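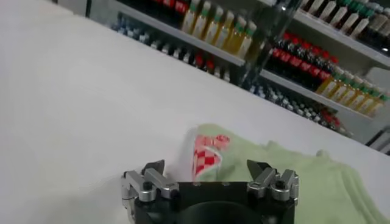 Prureck two-finger gripper kit, reviewed after one term
May 9, 2021

The Ladgate robotics club bought this kit for its shop-and-fetch project, in which a student team has to program an arm to pick drinks and handle cloth. We have had it on the arm for 38 hours of bench time.

Assembly took one session. The manual is clear on wiring and poor on screw torque. Opening width is good for a standard bottle. Repeat positioning held up over 200 test cycles, with 65 of those on fabric. Fabric is the weaker half: thin cloth slips unless the fingertips meet squarely, and the supplied software has no setting for it. Students wrote their own closing routine in Mindby.

The force limit can be set in steps, but the steps are too coarse at the low end. Spare fingertips are sold only in pairs.

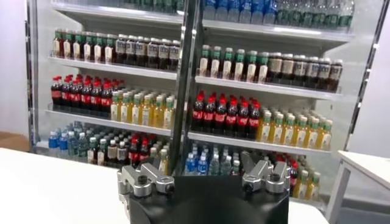
Fredy Londoño replied that his class had the same trouble with the low force steps, and that the July firmware should be tried before anyone writes a routine of their own.

Rating: 3.5 out of 5. Suitable for clubs with some coding experience.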